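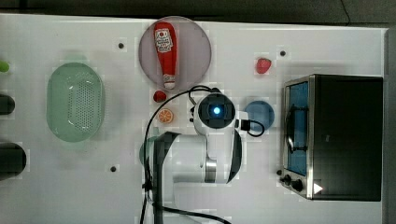
Table blanche, vue de dessus : bouteille de ketchup sur l'assiette translucide, passoire vert pâle à gauche, deux fraises et la tranche d'orange.

Septembre, cahier de l'atelier cuisine, page 213

Repris le matériel de la caisse Zilley. L'assiette ronde est translucide avec une teinte un peu rosée, et sur la table blanche on la distingue mal, surtout le bord. Pour la fiche je propose d'écrire « assiette rosée », c'est plus simple à retrouver.

La passoire ovale mesure 23 cm dans la petite largeur. Elle n'entre pas dans le bac Flukamix si on met le couvercle. À ranger donc sur l'étagère du haut, retournée.

Ketchup : la bouteille rouge reste dans la série « condiments » – je l'avais notée par erreur avec les sauces de Paewai. Corrigé au crayon, à recopier proprement.

Fraises : garder les deux dans le même sachet que la tranche d'orange. La dernière fois j'ai cherché une fraise presque 2 heures, elle était dans le tiroir des bouchons.

Peser la passoire avec la balance de 500 g, pas avec la grande, qui dérive encore depuis le déménagement chez Mustudine.

À faire :
– étiquette neuve pour la caisse
– demander si l'on garde le vert pâle ou si l'on prend aussi une passoire blanche
– laver l'assiette à l'eau tiède, sans éponge dure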